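From: Marisol Muñoz
To: handheld-practice list
Date: 22 December 2022
Subject: Re: Draft 9, floor and operator rules for hand-held gripper recording

Thanks to everyone who sent comments on Draft 9. I have merged most of them. The open points are below, starting with the one that got the most mail.

On Tuesday the Pratalberg group wrote:

> Section 3 says the recording area must be "clear of items not needed
> for the task." We read this three different ways in one meeting. Does
> a chair count? Does a cart count if the next task uses it? Also, we
> don't see why the operator check in 3.4 has to be repeated after
> every break. We recorded 782 episodes in July under the old text and
> the check was done once per shift. Please either define "clear" or
> drop it.

I agree that "clear" is too loose. Most of us work in ordinary offices with desks and chairs in them, and a rule that can't be met in an ordinary office will be ignored. What I propose for 3.1 is this:

3.1 Before recording starts, the operator and a second person agree on the walking area. Anything inside it that is not part of the task is moved out. Furniture outside it may stay, but it stays put until the session ends.

So a chair by a desk is fine. A chair the operator has to step around is not. A cart that belongs to a later task waits outside the walking area.

On 3.4, I would like to keep the repeat check. It is short: head strap, head cable, both grippers open and close fully, nothing loose at the neck or sleeve that can cover a lens. People take the headset off during a break and put it back on at a slightly different angle.

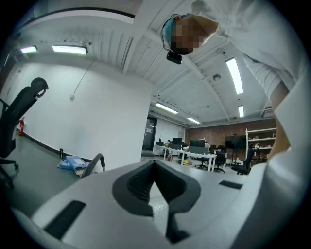 The Moncrieff people asked whether 3.4 should name a fixed angle for the head camera. I tried writing that and gave up, as operators differ too much in height and posture. The text now says that both gripper tips must be inside the head view when the elbows are bent at the sides, and that the second person confirms this on the preview before the first episode.

They also asked about head coverings. The draft is silent on these and I would leave it that way, except for one line: the strap goes over the covering and must not slide when the operator bends forward. If it slides, tighten it or swap the strap.

Section 4, cables and floor items. This is where I changed the most. The old wording was "cables shall be managed." The new wording is:

4.1 No cable crosses the walking area at floor level unless it is taped down or covered along its whole length.

4.2 Cables attached to a gripper are routed so that they cannot reach the floor when the arm is fully lowered.

4.3 Power strips are placed outside the walking area, against a wall or under a desk.

4.4 Wheeled equipment used as a task object is parked at its start mark and checked for rolling before the operator approaches it.
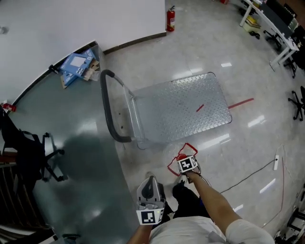
Low tasks need their own paragraph, and 4.5 is my attempt. When an operator reaches down with both hands occupied, they cannot catch themselves, and much of their attention is on the gripper tips. So 4.5 asks for closed shoes with a flat sole, and for the second person to stay within speaking distance and watch the feet. Kellora wanted a hard limit on how long anyone works bent over. I put in a break after 500 episodes or one hour, whichever comes first — if anyone has a better basis for that number, please send it, because I picked it from our own logs and nothing else.

Section 5, markers. No real dispute here. The marker blocks on the grippers get wiped at the start of the shift and replaced when a printed edge lifts. Somebody asked if a worn block means the day's data has to be thrown out. The draft says flag it and keep it, and let whoever processes the data decide.

Section 6, records. Flustlow pointed out that the log sheet has no place for a floor problem that was fixed before anything happened. I added a field for that. We went back through our 1,936 entries and had no way to tell how often a session was stopped for a cable or a moved chair, and that is the sort of thing the next draft should be based on.

Still open: whether the second person may also be the one running the recorder. I lean toward no for 4.5 tasks and yes for everything else, but two of the smaller labs have told me privately that they only have two people on most days. Please reply on the list so the others can see it.

I will send Draft 10 once replies on 3.1 and 4.5 have slowed down.

Marisol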